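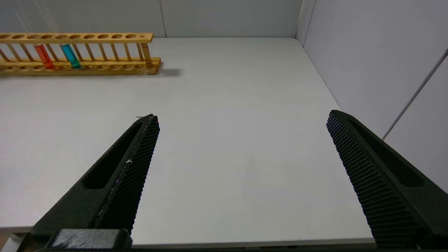 Recording Moths at a Garden Light: Guidance for New Contributors

Forby Natural History Society, Insect Section
Prepared by Kirsty Bolger and Bakari Makokha. Last revised February 20, 2021.

This guidance is intended for members who wish to contribute moth records from a garden or allotment. It covers the sheet-and-lamp method, the handling of moths for identification, and the completion of the section's record form. Members who already run an enclosed trap should follow the same steps from Step 4 onwards.

Before you begin

The section lends equipment free of charge to members in good standing. A standard loan consists of one lamp on a stand, one white cotton sheet, 12 clear specimen pots, a hand lens and a printed record form. Loans are for one calendar month and may be renewed if no other member is waiting. Requests should be sent to Shayne Tomoana, who keeps the loans register.

You will also need a pencil, a head torch, a watch and a thermometer. Ink runs in dew, and forms completed in ink have been returned to us unreadable on several occasions.

Step 1. Choose the site

Place the lamp where it can be seen from some distance by a flying insect but does not shine into a neighbour's window. A lawn edge beside a mixed hedge is suitable. So is a paved area next to a flower border. Avoid positions directly beneath a street light, which will compete with the lamp and reduce the catch considerably.

If your garden adjoins another property, inform the occupants in advance. The section can supply a short printed notice explaining the work.

Step 2. Choose the night

Warm, still and overcast nights give the best results. Clear nights with a bright moon are usually poor, and nothing is gained by running a lamp in strong wind. Light rain need not prevent recording, provided that the lamp fitting and all electrical connections are properly sheltered. If you are in any doubt about the safety of the connections, do not switch on.

Winter recording is welcome. December moths, winter moths and mottled umbers may all come to light in the colder months, and blank returns from this part of the year are as useful to the section as full ones.

Step 3. Set up the sheet and lamp

Hang the sheet from a line or a fence so that the lower third lies flat on the ground. Weigh down the corners with stones. Stand the lamp in front of the sheet, at a distance of 60 centimetres, and check that the stand is level. The cable should run behind the sheet, where it will not be trodden on.

Switch on at dusk and note the time. Record the air temperature at the start and again at the end of the session, together with cloud cover and wind. A simple description of the wind, such as "calm" or "light, from the west", is sufficient.

Step 4. Inspect the sheet

Visit the sheet at regular intervals throughout the session. Look at the back of it as well as the front, and at the ground, the fence and any nearby foliage. Many species settle a short distance from the light and are missed by recorders who look only at the brightest area. The large yellow underwing and its relatives tend to blunder about at ground level — tread carefully.

Moths that can be named with confidence where they rest should be noted and left alone. Only those needing closer examination should be potted.

Step 5. Pot and examine

Lower the open pot over the resting moth and slide the lid gently between the rim and the sheet. Never pick up a moth by the wings. The scales are easily rubbed off, and a worn specimen is harder to name.

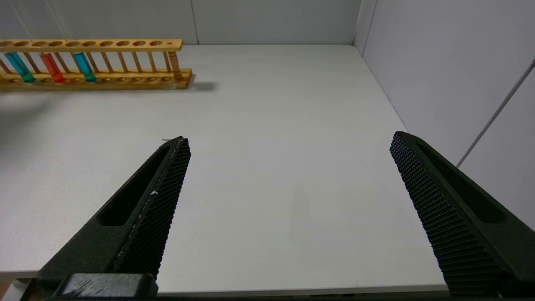

Keep potted moths in the shade and in a cool place. An active individual will generally settle after a short time in a cool box, and can then be examined with the hand lens through the side of the pot. Note the resting posture, the shape of the forewing, and the position of any cross-lines, ovals or kidney-shaped marks. In the case of the pugs, the size and placing of the small dark spot on the forewing deserves particular attention.

If a photograph is taken, take one from directly above and one from the side. A ruler placed next to the pot gives a helpful indication of size.

Step 6. Release

All moths should be released on the night of capture or at dusk on the following day. Place them in dense vegetation away from the lamp, and not on open ground or a wall, where robins and wrens will quickly find them. Where a lamp is run on consecutive nights, choose a different release point each time. We ask members to leave at least one clear night between sessions.

Step 7. Complete the record form

Every record requires four items: the species, the place, the date and the name of the recorder. The date given should be that of the evening on which the lamp was switched on, even if the moth was found after midnight. Please give a six-figure grid reference and the name of the nearest village or street.

Numbers should be exact wherever possible. Where very large numbers of one species are present, write "many" in the notes column and leave the count blank. Do not guess.

Species that cannot be separated without dissection should be entered as a pair or group, for example "common rustic aggregate" or "grey dagger / dark dagger". An entry at this level is a valid record and will not be marked down or queried.

Step 8. Submit your records

Completed forms should reach Bontu Woldegiorgis, Records Secretary, within 18 days of the end of the month to which they relate. Forms may be left in the post tray at the meeting room or sent by email as a scanned copy. Members using the section's spreadsheet should not alter the column headings, as the file is read automatically.

Unusual records will be referred to Bevan Treloar, who verifies the macro-moths. He may ask for a photograph or for further details of the night. A query of this kind is routine and should not be taken as a sign of doubt about the recorder. The section's database held 902 verified garden records at the last annual review, and every one of them passed through the same process.

Care of loaned equipment

Allow the lamp to cool fully before packing it. Shake out the sheet, check the folds for resting moths, and dry it completely before it is stored. Pots should be washed in warm water without detergent and left open to dry. Damaged or missing items should be reported when the loan is returned, so that replacements can be ordered before the spring.

Members under the age of 16 may borrow equipment through a parent or guardian, whose name should appear on the loans register.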